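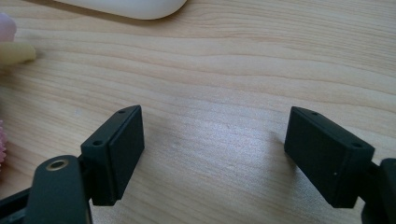

Pale wood tabletop, wavy grain, glare included at no extra charge.

Traddale Tabletop Tidying

README and data card, last revised 19/09/2018

Summary

Traddale is a collection of short written records about putting small things into a bin. Each record covers one small thing, one bin and one table, and says what was supposed to end up where. There are 408 records. If you were hoping for a dataset about the human condition, the Wibisono set is next door and has a much nicer logo.

The records were written over a long June and then argued over for most of the summer. The arguments are in notes.txt, which is longer than the data.

What's in the folder

records.csv has one line per tidying task.
objects.csv describes the small things, sorted into 17 types.
surfaces.txt says what we know about the tabletop.
notes.txt is as described. Read it with a drink.
old/ is the Plirnus version. Please don't use it. Somebody always uses it.

Fields in records.csv

id: a number. They don't run in order, and we've stopped apologizing for that.
object_type: matches a line in objects.csv. Spelling was fixed by hand, so "sponge" is now one type. It used to be four.
start: where the small thing begins, in plain words, such as "front left" or "just beside the bin."
goal: almost always "in bin." The exceptions are "out of bin" and a handful of "other side of bin," all written on the same afternoon.
bin_position: near, middle or far, measured from the long edge where the tidier is.
comment: free text. Some of it is useful. One entry is a recipe for lentils and has been left in, as three people have asked for it.

The table

Light wood, with darker grain running across it. The grain matters more than you'd think, as early writers used it as a ruler ("two streaks left of the bin"), and those directions make sense only if you're leaning over the same table with the same patience. We rewrote as many as we could find. The ones we missed are yours now.

Glare gets its own paragraph in surfaces.txt. On a bright day a patch of the wood goes nearly white and anything pale placed there becomes a matter of faith. Records that depend on finding a white object on a white patch carry "glare" in the comment field.

The bin

An open white plastic bin with rounded corners, a flat bottom and a slot handle in the short side. No lid. We discussed a lid for 2 meetings. The flat bottom means round things roll until they meet a wall, so "in bin" never says where in the bin, and anyone who wants a neat arrangement should start a different dataset. 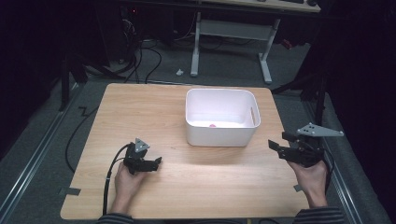 A bin with one thing in it isn't tidy, it's just a bin with one thing in it, Lihua Meng wrote in the margin of the first draft, and please define "done" before somebody cites this. So we did. A task is done when the small thing is resting inside the walls of the bin and has stopped moving. Hanging over the rim is not done. Sitting under the bin is not done either, though it does look very clean.

She also objected to the word "small." We now use it for anything you could lose under the bin. This has held up better than the version in centimeters.

Intended use

Checking instructions for clearing a table, writing new ones, or settling a household dispute about whether something has been put away. The folder has been used for all of these, the last with mixed results.

Not a good fit

Kitchens, garages, and anybody with more than one bin out at a time. Sorting is a separate problem and lives in Grukum, where 300 records deal with what happens when there are several bins and opinions differ.

Known problems

"Left" means the tidier's left. In some older lines it means the left of someone standing across the table being unhelpful. We corrected the ones that sounded smug.

Soft objects are underrepresented. Socks were planned, and a pair was brought in, and one of them is still missing.

"Middle" is overused for bin_position. People put a bin in the middle of a table when left to themselves, and "middle" turned out to include slightly toward the far side, slightly toward the near side, and one bin on a chair.

Changes and contact

Corrections go in notes.txt, at the bottom, with your initials. Please give the id of the record and the wording you'd prefer. Send lid proposals to the same place, where they will be read in the order received and then filed in old/.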